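El color no ordena nada

Compartido 600 veces · 30 comentarios

Desconfío de los sistemas de orden que caben en una fotografía. Una bandeja azul, una roja, una blanca, todas en fila sobre una mesa limpia, y ya parece que alguien ha resuelto algo. El catálogo de Skester vive de esa impresión, y el de Kubíček también, con tipografía más cara. Llevo años comprando cajas para guardar cosas y sospecho que una parte considerable de mis cosas, a estas alturas, son cajas.

Lucyna Michalski, con quien comparto taller y casi ninguna opinión, defiende el código de colores con un fervor que no le conozco para otros asuntos. Según ella, el ojo llega antes que la cabeza: uno ve rojo y la mano ya sabe adónde va. Puede ser. Mi mano, en cambio, ve rojo y pregunta qué significaba el rojo. ¿Lo urgente? ¿Lo que está a medias? ¿Los cilindros negros, porque un día cayeron ahí y ahí se quedaron?
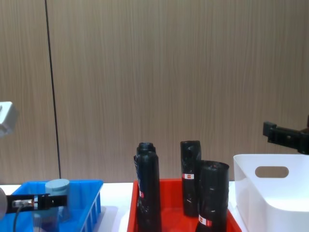 Un color solo significa algo mientras quien lo decidió siga cerca y conserve la memoria. En septiembre ordenamos el taller entero según su método y durante un tiempo fue agradable de ver, lo reconozco. Luego Lucyna estuvo fuera 4 semanas y yo seguí guardando cosas con la mejor voluntad. A su vuelta me preguntó por qué había mezclado las categorías. Le contesté que no sabía que hubiera categorías, que yo había visto un hueco.

El hueco es el verdadero criterio de clasificación de la humanidad. Se puede rotular, pintar, imprimir una leyenda y pegarla en la pared; si la bandeja que toca está llena y la de al lado tiene sitio, el objeto irá a la de al lado. Y no por pereza, o no del todo. Quien viene con algo en la mano quiere dejar de tenerlo en la mano.

Luego está la cuestión de la forma. Las bandejas son rectangulares porque las mesas y los estantes también lo son, y se pegan unas a otras sin desperdiciar un dedo. Lo que metemos dentro no ha firmado ese acuerdo. Un cilindro de pie deja esquinas muertas alrededor; tumbado, rueda, si puede. Y los cables, cuando los hay, salen por encima del borde y cuelgan por fuera, con lo que el objeto está guardado a medias.

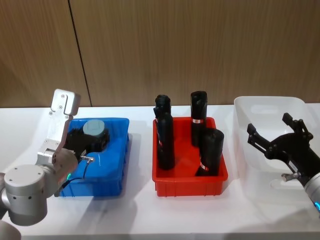 Los entusiastas de las bandejas bajas tienen un argumento mejor, y es que dejan ver lo que contienen. De acuerdo. Un objeto alto en una bandeja poco profunda se encuentra a la primera, mientras que en un cajón hondo habría que excavar. Pero entonces el mérito es de la poca altura, y el color vuelve a sobrar. Si veo la cosa, ¿para qué necesito que me la anuncie el recipiente?

Le planteé esto a Celina Stępień, que organizó durante años el almacén de una cooperativa de Skenutville donde manejaban alrededor de 3000 referencias. Esperaba una aliada y obtuve una respuesta incómoda. Me dijo que el color no está para encontrar, que está para devolver. Que cualquiera encuentra lo que busca, porque lo necesita y va a insistir; devolverlo a su sitio, en cambio, se hace sin ganas y pensando en otra cosa. 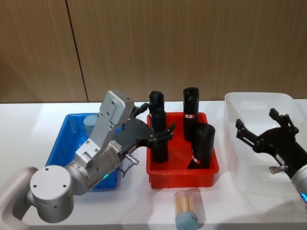
Me parece lo más sensato que he oído sobre el tema, y aun así no me convence del todo. Para que el color ayude a devolver, el propio objeto tendría que llevarlo. Y los objetos vienen como vienen, casi siempre negros. Cuatro cosas negras dentro de una bandeja roja no guardan ningún recuerdo del rojo en cuanto salen de ella. Celina ponía una tira de cinta en cada pieza. Muy bien, pero eso ya es un trabajo, con horas y con sueldo, y el folleto de las bandejas no lo menciona.

Tampoco menciona la mesa. Tres recipientes en fila ocupan buena parte de cualquier superficie en la que además haya que hacer algo. Yo tuve una mesa Nakano, blanca, magnífica, dedicada por completo a sostener el sistema que debía dejarla despejada. Para trabajar apartaba las bandejas; al terminar, las volvía a alinear. Las alineaba muy bien.

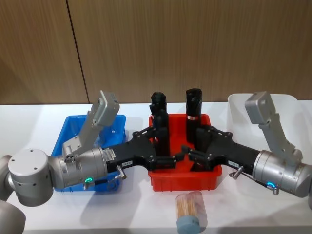 No propongo volver al montón. El montón tiene sus partidarios, gente que jura saber dónde está cada cosa y que tarda media tarde en demostrarlo. Propongo comprar menos bandejas y discutir antes qué va en cada una – en voz alta, con todos los que van a usarlas delante – aunque la conversación sea aburridísima. La nuestra lo fue. Duró más que el montaje de las estanterías y acabó con una bandeja declarada oficialmente «de lo que no sabemos», de color blanco, a propuesta mía.

Lucyna opina que esa bandeja es una claudicación. Es también la única que usamos todos los días, y va a haber que comprar otra.

4 me gusta · Compartir · Ver los 30 comentarios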